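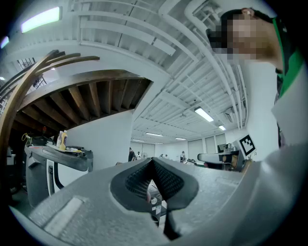 Week two of collecting examples for the Nandari sorting model. We're up to 300 recordings of the same job: pick up a bottle, move it, set it down. I keep the hand-held gripper going while people work around me, and I like having the room lit the way it will be on a normal day. The white squeeze bottle and the yellow one on top of the machine are the two the model mixes up most.

2/ Threw out 13 recordings this morning. In most of them I let go too early, and the model would learn that too. The rest had a bad start point -- my fault, I was rushing.

3/ Changed one thing after lunch. I now start each recording from a different height. The Vasow set we trained on in March all started from the same spot, and the arm got lost whenever it began anywhere else.

4/ Slow and steady beats fast here. If I hurry, the path gets jerky and the label step takes twice as long.

5/ Next up is lids. Lids are harder -- you need a twist and a grip at the same time. I'll post the first training run when it's done.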